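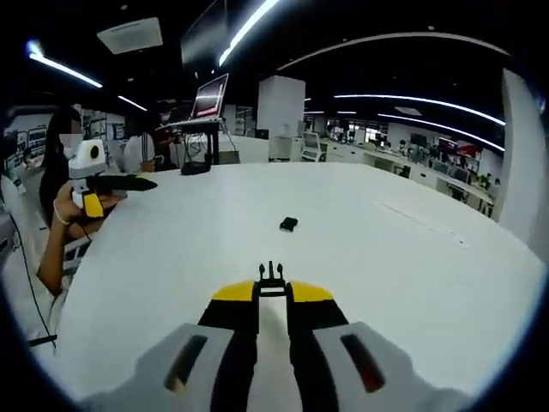 The white table, with a bag toward the far edge and one small black thing in the middle.

A big white table is a promise you make to yourself in a furniture store. I made mine in May, at 514 dollars before delivery, and I have been breaking it daily.

The trouble is that white forgives nothing. On my grandmother's scarred oak you could lose a phone, a stapler and a plate of toast, and the room still looked lived in. Put one little black box on a white top and it looks like evidence. Set a bag down at the back and you appear to be moving out.

The design people call this clarity. I call it being nagged by a plank -- two planks, if the table comes in sections, with a seam that collects crumbs.

So I'm for brown tables, or at least for leaving the bag where it is. A table is for putting things on. Mine can look as disappointed as it likes.

Tamsin Quintanilla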